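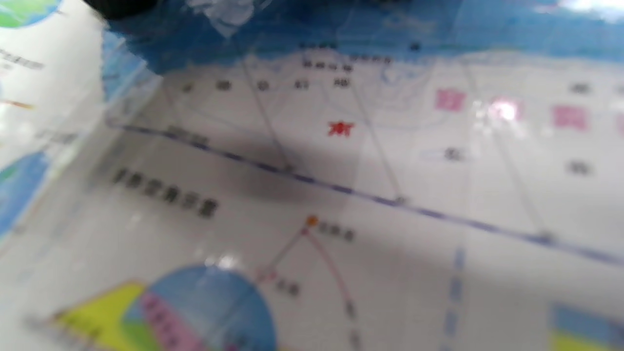
A printed sheet with a blue band along the top

Dear Gunnel Söderlund,

Thank you, as always, for your patience and your kind notes over the spring. June has been a good month for the Purkora blog, and I'm happy to say the holiday archive is coming along nicely! We now have 558 old posts back online, with their comments (the Christmas greetings from readers are a joy, and I lost a whole afternoon to them). Another 65 still need their tags fixed, mostly ones filed under nothing at all.

Marek Malý moved the guestbook over from Stulix, and that took two tries, as the dates came through scrambled the first time. He has also written to the Otar readers' group about sharing our parade and winter market pages.

We have spent a little less than planned on hosting and a little more on proofreading. I'd like to carry the difference over to the fall, if you're comfortable with that.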